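Archive > Working Papers > Small Parcel Handling > Section 4

Search this site Enter keywords Go

4. Shelving soft mailers by hand
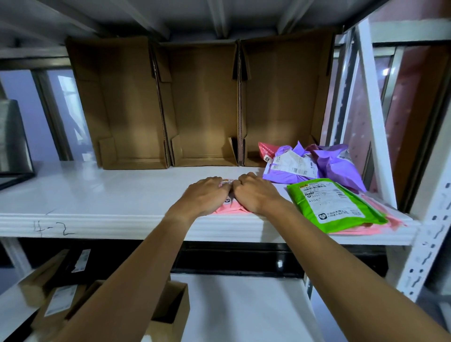 Figure 3. Pressing a pink mailer flat on the middle shelf, marked 4-2.

I came to this part of the study thinking about boxes, and I ended up caring mostly about bags! Boxes sit where you put them. Plastic mailers slump and slide over each other, and a pile of them gets wide before it gets tall. On shelf 4-2 the open cardboard boxes stand along the back with their front flaps folded down, and the mailers to the right of them have made their own heap (green, purple, pink, all overlapping).

Signe Blöndal and I logged 86 soft parcels in June, over six shifts at the Sosum stockroom. Pressing a parcel with both hands took around 9 seconds, longer than I'd guessed, and people did it for 25 of them without being asked. I started doing it too. We coded it as "flattening" and kept it apart from "turning," where the label gets brought face up (see 4.2 for the mess we made of that category the first time through).

Contact: Reltell Working Papers | © Reltell | Back to top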